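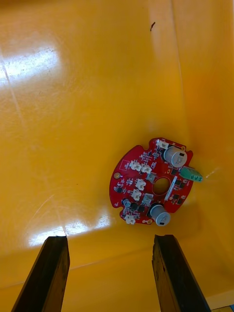 Figure 1. Red circuit board in a yellow bin.

Search student reports Enter keyword Go

Water Intake in Indoor Cats: A Household Study
Student Project Report, Animal Care Program
Submitted Thursday, October 17, 2024

1. Purpose
The project examined whether the type and placement of a water bowl affects how much an indoor cat drinks. Cats fed mainly on dry food were selected. Owners were recruited through the Kragh Street clinic, and each signed a consent form before taking part.

2. Method
Ten households took part during July. Each kept one adult cat with no known kidney or urinary illness. Owners used the household's usual bowl in the first week, a wide Bruvo ceramic dish in the second, and the same dish placed in a different room from the food in the third. Water was measured every morning with a kitchen scale. A second dish, covered with mesh, stood nearby so that evaporation could be subtracted.

3. Results
Seven cats drank more in the third week than in the first. Two showed no clear change. One cat was withdrawn after its owner reported that it had been drinking from a bathroom faucet, which made the readings unusable. The change of dish alone had little effect.

4. Limits
All households followed the same order of weeks, so warmer weather late in the month may account for part of the increase. Owners did their own weighing, and several morning entries were missing.
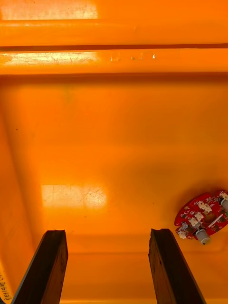 Shona Tawhiri asked at the review whether wet food given as a treat had been recorded. It had not, and the omission should be corrected in any repeat of the study.

5. Recommendation
A repeat study should vary the order of the weeks and include a food diary. Owners who notice a sudden rise or fall in drinking should contact a veterinarian.

Comments (2)

Eyvindur Hafstein
Was the dish washed daily? My older cat refuses water that has stood overnight.

multis_reader
We moved the bowl to the hallway last winter and she does use it more. I would like to see results for homes with two cats.

Contact the Program Office | © 2024 Animal Care Program | Back to top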